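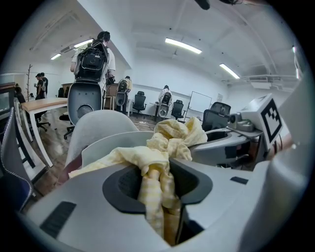

Figure 3. A crumpled cloth, bunched into a loose knot.

3.2 What people do with a cloth once they've finished with it

Wiping cloths were the part of the study I thought I could get through in an afternoon, and they ended up taking me most of November. I had gone in with a tidy little scheme borrowed from our Lestberg visits - folded, hung or dropped - and it fell over almost straight away. The pale yellow one in Figure 3 is a good case of why. It isn't folded, and you couldn't really call it hung either, but one long fold stretches off to the left while the rest is bunched up in a loose knot, so "dropped" doesn't quite cover it. Kirsty Dow and I argued over cloths like that for longer than I'd care to admit (she wanted to call them all dropped and be done with it). In the end we added a fourth group, "bunched", for any cloth with a knot or lump in the middle and at least one part hanging or trailing free.

Once we had that group, the rest of the sorting went much faster! We went back over all 1,000 of our notes and moved a good many out of "dropped". Of the 11 rooms we visited, nine had more bunched cloths than folded ones, and the two that didn't were both at Niven, where there is a rail by the sink and people are rather proud of it.

I should say something about pattern too. Euan Purves suggested early on that checks and stripes would make folds easier to judge, and with bold ones he was right. A faint pattern like the one in Figure 3 is less help than you'd hope, as the lines get lost in the creases and you end up going by the outline anyway. We tried noting pattern as strong, faint or none for the Zatulby rooms, found that the two of us disagreed on "faint" far too often, and dropped it before we got to Pukholm. The Zatulby notes still have that column, but I haven't used it in any of the tables that follow.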